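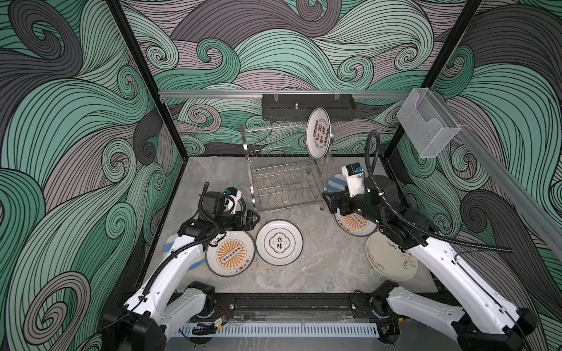

Main page | Contents | Topics A–Z | Random article | Log in

Robotic dish handling

Robotic dish handling is the use of machines to pick up, sort, rack, stack and put away plates, bowls and other tableware. It is one of the most studied household chores in robotics and is still not done reliably by any machine sold for the home. Dishwashers have cleaned dishes for more than a century, but loading and emptying them remains hand work in nearly all kitchens.

Difficulties

A plate lying flat leaves very little room for a finger to get under it. Most grippers with two fingers must tip the plate up by its rim, slide it to the edge of the counter, or press on one side to raise the other. Glazed surfaces are slippery and reflect light, which can confuse cameras that measure depth. Plates that overlap are harder again, as the machine has to decide which one is on top.

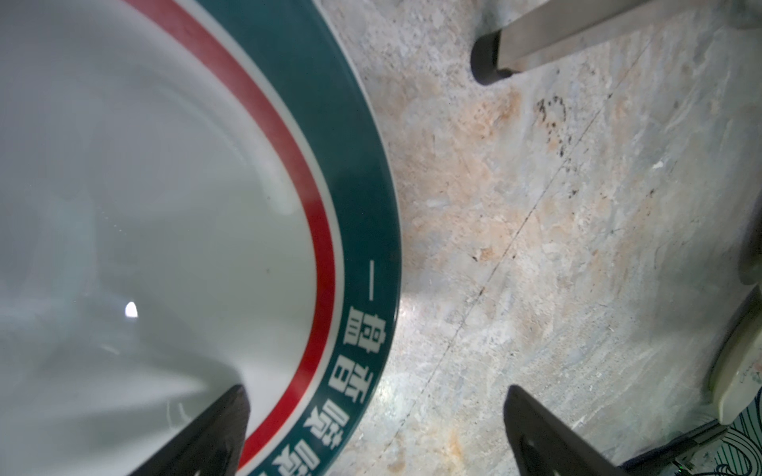
A rim grasp: one finger over the well of the plate, the other outside the edge.

Placing a plate in a rack calls for a different skill. The plate has to be turned upright and lowered into a slot not much wider than itself. Wire racks bend and shift, so a position measured at the start of a job may be wrong by the end. Many systems use two arms for this work, and a camera near the gripper is common because the arm itself often blocks the view from above.

Current ability

Results depend heavily on the setting. In the Sulik trials, a two-arm system was given 1,490 attempts at racking a single plate and completed 732 of them without help. Most failures came while lifting the plate. The later Guthrie test used mixed plates in piles, and its best entry racked 61 plates in 30 minutes, a slow pace by the standards of a restaurant worker.

Machines do better in commercial kitchens, where the plates are alike and arrive in the same position. The Zundent line, built for canteens, handles one size of plate and stops when it meets anything else. Prollemo, a planned home model, was shown in February but has no sale date.

See also: Grasp planning; Laundry folding machines; Bin picking

Comments

The Sulik part should say the plates were clean. Dirty ones are a whole other problem.

What about cups? I came looking for cups.

We have a Zundent at work. It does stop a lot, but it saves my wrists.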